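Lundska Night Pack
From the Bukico workshop. Funds the Petrauskas Street night shelter.
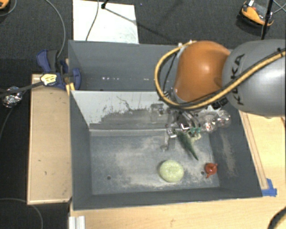

A rucksack for people who have to carry everything they own, sewn by people who have had to do it. We make them in batches of 50 and sell them to shelters, outreach teams and anybody else who asks nicely and pays the invoice.

The Lundska began with a complaint. Uldis Vaher spent a winter in and out of our shelter with a donated hiking pack that had a pocket for an ice axe and nowhere dry to put a birth certificate. He drew us a better one on the back of a housing form. We kept the drawing. The housing office wanted the form back and we had to apply for another.

What you get

Main compartment with a roll top, big enough for a sleeping bag and a change of clothes.
Flat document sleeve against the back panel, sized for letter paper, with its own zipper.
Loop inside the lid for keys or a phone charger.
Plain dark fabric, no logo on the outside. A charity's name across your shoulders is a fine thing if you work for the charity.
Replaceable buckles. We send spares free for as long as we have them, and we have far too many, thanks to an ordering error in September that Els Aerts would like us to stop mentioning.

Prices

Single pack: $50
Outreach set of 13 packs: $600
Sponsor a pack for a shelter guest: $50, same pack, you just never see it

Thirteen is how many fit in the shipping carton. We tried a dozen and they rattled.

Where the money goes

Wages first. Everybody in the sewing room is paid by the hour, trainees included, and trainees stay 3 months before we help them look for something with better coffee. Whatever is left goes to the night shelter, where it is turned into laundry, breakfast and an alarming quantity of socks. Last year the workshop finished 200 packs, and the shelter ate the surplus by spring.

Ordering

Nabila Nasution handles orders and answers the phone until 4 p.m. After that you get the machine, which is politer. Agencies can pay by purchase order. If your purchase order system requires us to register as an approved supplier of medical equipment, as one did, please call first.

Repairs

Send it back and we'll fix it. Torn straps, dead zippers and chewed corners are all covered. Please empty the document sleeve before mailing.

Also from the workshop

Drurico tote, made from pack offcuts, $13. Holds groceries, or one very determined cat. Colors depend on what's on the floor that week.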